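Visit Report: Household and Tableware Open Day, Teuber Works, Cisuston

Prepared for members of the Nakau Housewares Study Circle
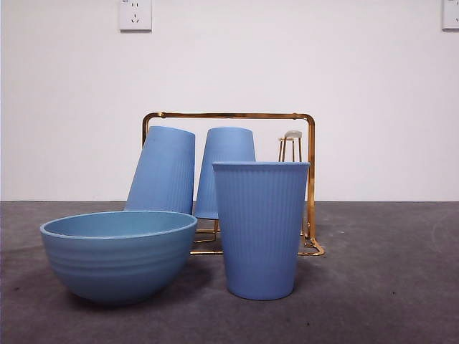

Purpose of the Visit

The Study Circle accepted an invitation from the Teuber works to attend its open day at Cisuston on July 4, 2022. Teuber supplies tableware and drying stands to shops and canteens across the district, and many of our members either sell its goods or use them in shared kitchens. The visit had two aims: to see how the ribbed cup and bowl range is finished and checked, and to discuss the storage and drying of cups in small kitchens, a subject carried over from our November meeting.

Arrival and Program

Members traveled by coach from Nakau and were received at the east entrance. Parking at the works is limited, and those who came by car were directed to the municipal lot on Skarkoven Street, a short walk downhill. The party consisted of 40 members and was divided into two groups for the tour. One group began in the finishing hall while the other began in the display rooms, and the groups changed places before lunch.

Visitors were asked to leave bags and coats in the reception area and to wear closed shoes. The corridor between the display rooms and the finishing hall has a step that is easily missed, and members planning a later visit should note it.

The Display Rooms

The display rooms are plain. The walls are white, with outlets mounted high, and the pieces are set directly on a dark gray, slightly mottled surface. Against this background the light blue of the cups and bowls reads very clearly, and several members remarked that the color appeared softer than it does in the printed catalog. The cups have a matte surface and fine vertical ribbing down the sides. The large bowl in the same color family is wide and deep, with a smooth rolled rim and shallow grooves running horizontally around the outside. Its inner surface has a slightly more teal tint.

The difference between the vertical ribs of the cup and the horizontal grooves of the bowl led to some discussion. A number of members felt that the two patterns sat well together on a table. Others would have preferred one pattern throughout, particularly for sale as a set. Our hosts explained that the bowl and the cup were drawn up in different years and that customers have continued to buy them together. No change is planned.

Members were permitted to handle the pieces. The ribbing was found to give a good grip, and the rolled rim of the bowl was considered comfortable to carry with both hands. Those who run canteens asked about cleaning between the ribs. The advice given was to use a soft brush and to rinse soon after use, before milk or cocoa has a chance to dry.

The Drying Stand

The gold-colored wire stand received the most attention of any single item on the tour. It has a rectangular upper section with rounded corners, vertical supports at the sides, and a base of bent wire rails. Cups are hung on it upside down, with the closed base toward the top bar and the open rim toward the lower rails. The finish is glossy and brassy, and it shows to advantage beside the matte blue.

Two points of use were raised. The first concerned how straight the cups hang. A cup placed with care hangs nearly upright, while one put on in haste can lean well to the side and take up the space of its neighbor. In a home this is of little importance. In a staff kitchen, where several people load the same stand, it reduces what the stand will hold. Members suggested that a short printed card showing the correct position would be useful, and our hosts agreed to consider the suggestion for the next packing run.

The second point concerned the ground the stand occupies. The foot rail curves forward near the front, and this should be allowed for when measuring a shelf or counter. One member had bought a similar stand by mail on the strength of the upper dimensions alone and found that it did not fit the intended shelf. We recommend that anyone ordering for a narrow counter measure at the base.

Questions were also asked about the life of the gold-colored finish. Our hosts recommended wiping the stand with a dry cloth at the end of each day and avoiding scouring powder altogether. Replacement stands may be ordered without cups.

The Finishing Hall

The finishing hall is a long, well-lit room with a raised walkway along one side, from which visitors may watch without entering the work area. Cups arrive on trays and are checked by hand for flaws at the rim before being passed for packing. Each batch contains 200 cups. A batch in which 3 or more cups are rejected is set aside and checked again in full.

Pieces with minor flaws are sold through the works shop at a reduced price. The flaws are chiefly small variations in color, and members who inspected the seconds shelf had some difficulty finding them. The noise in the hall made it hard for those at the back of each group to follow the commentary. A smaller group size would be advisable on another occasion, or the commentary might be given in the corridor beforehand.

Packing was observed only briefly. Cups are wrapped singly and boxed upright, and bowls are nested with a sheet of paper between them. The paper is sourced locally and may be returned to the shop for reuse.

Lunch and Discussion

A cold lunch was served in the works canteen, where the Teuber range is in daily use. This gave members the opportunity to see the pieces in ordinary service after long wear. The bowls were used for salad and bread. The cups were used for both water and coffee, and those who took coffee reported that the outside became quite warm to the hand.

The discussion that followed dealt mainly with kitchens where space is short. It was generally agreed that an open stand is preferable to a closed cupboard for cups that have just been washed, and that bowls of this depth are best dried separately, away from the cups. A bowl placed close in front of a stand makes the nearer cups harder to reach. Where the counter allows, the bowl should be kept to one side.

There was less agreement on whether cups in regular use should be kept on the stand permanently. Some members regard the stand as a place for drying only and move the cups to a shelf once dry. Others leave them in place through the day. The Study Circle takes no position on this question, and members are invited to send in their own practice for the next circular.

The Works Shop

The shop was open for the whole of the afternoon. Stock of the large bowl was limited, and several members placed orders for later collection. The shop accepts cash and cards. It does not ship single cups, but it will ship a boxed set with or without a stand. Members wishing to place a joint order should write to the Study Circle office in Nakau, stating the items required and whether they can collect in person.

Notes for Future Visits

The works is open to groups by arrangement, and requests should be made in writing well in advance. The tour is suitable for older children who can manage stairs. The raised walkway in the finishing hall is reached only by a staircase, and members unable to use it may remain in the display rooms, where seating is provided.

The Study Circle has written to the Teuber works to express its thanks for the arrangements and for the time given to our questions. A copy of the care sheet for the wire stand has been placed in the reading room at Nakau and may be borrowed on request.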